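3rd September

Shampoo for the foam and rinse tests. Went to the supermarket by the Wastureck depot instead of waiting on the Olell order, which still has no ship date. Wanted everything from retail shelves this time so we know what people get at home.

Took a basket, not a cart. Two kinds: the navy Clear and a pale mint-green one for comparison. Ten bottles total, seven navy and three green. Checked caps for leaks before taking each one and put back a navy bottle with a sticky neck.

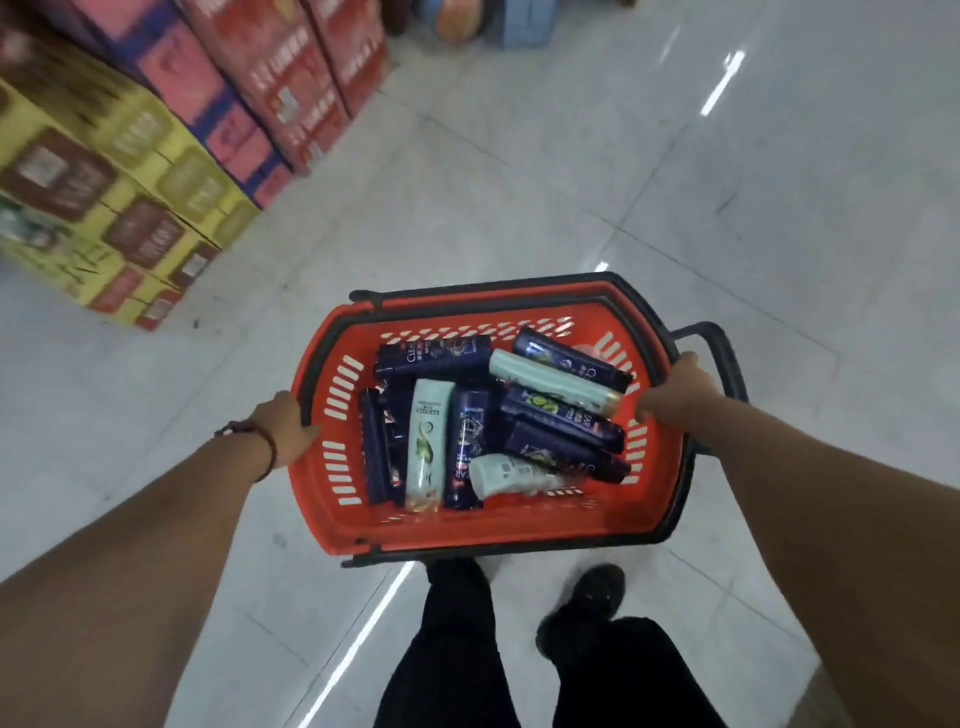 Paid at the regular checkout. Receipt came to 1,699 and is taped inside the back cover of this book. Edem Zakaria wants it charged to the Zeltis job, not to general supplies. I wrote the job name on the receipt.

Back at the bench, wiped each bottle down and weighed the first two full, caps on, small scale:

N1 (navy) 1,525
G1 (green) 1,966, wrong, scale not zeroed

Zeroed it and stopped there. N1 was weighed before G1 with the same scale, so I don't trust that number either. Redo both tomorrow before anything is opened.

Labels: masking tape on the back, N1 to N7 and G1 to G3, black marker. Keep the tape off the batch code. Last time we covered it and had to peel everything to read it, and two of the codes came off with the tape.

Storage is shelf 2 in the dry cabinet, upright, navy on the left. Please don't borrow these for the hand sink. There is a Norðdahl soap refill under the counter for that.

To do:
Copy batch codes to the sheet
Order more 50 mL cylinders, we have three without chips
Ask Edem if the hard water samples from November are still good or if we mix new
Rinse water at 79 F for the first run, same as the old protocol

Open question: do we shake before pouring? The old notes say "invert gently" with no count. I'd like to pick a number and stick with it.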